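Print this page | E-mail this page

Bins, boxes and other things that hold things

I've been taking pictures of containers since November, and Birutė Rimkutė finally told me to stop e-mailing them to her one at a time and put them on a page. So I have! Most of them are from the sheds and workrooms out at Irnport, plus a couple of detours. I love a well-used bin. Give me dents, give me flaking paint, give me a divider that's been knocked every day of its working life — I'm happy.

Metal ones are my favourites by a long way. Plastic tubs go chalky and then they split, but a painted metal bin wears in colours. You get the top coat, then whatever is under it, then the bare grey, and the floor ends up with that cloudy, scribbled shine you'd never manage on purpose. 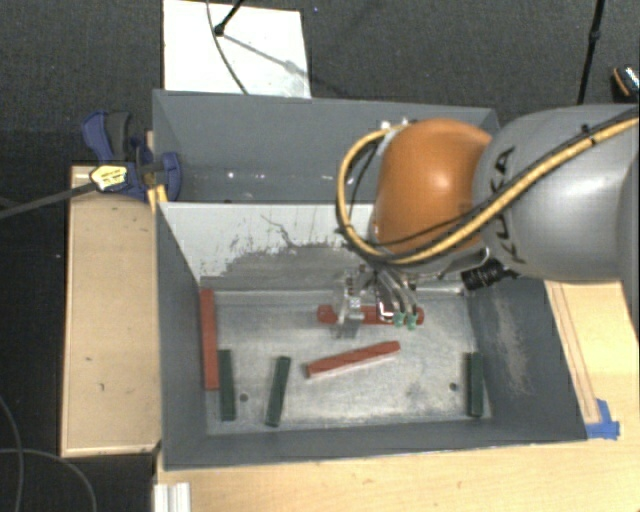

I did try repainting one of my own a while back (an old parts bin, 20 dollars at the Garka clearance) and regretted it the minute the lid went back on the tin. It looked like something out of a catalogue. Syahrul Osman reckons I should leave it out in the weather for a year and pretend it never happened. It's under the tank stand now, so we'll see.

The colour of what goes inside matters too, I think. Bright red and dark green on scratched silver is hard to beat, and I'd take it over anything in a gift shop. At Jiria the trays were all beige and full of beige things, and I came home with 31 pictures and didn't keep a single one.

Next lot will be from Motaung, where I'm promised a whole wall of drawers with the old labels still on. If you've got a bin, crate, tub or trough with a bit of life in it, drop me a line — I'll drive a fair way for a good dent. Early morning suits me best, before the sun gets onto the metal and everything glares.

Print this page | E-mail this page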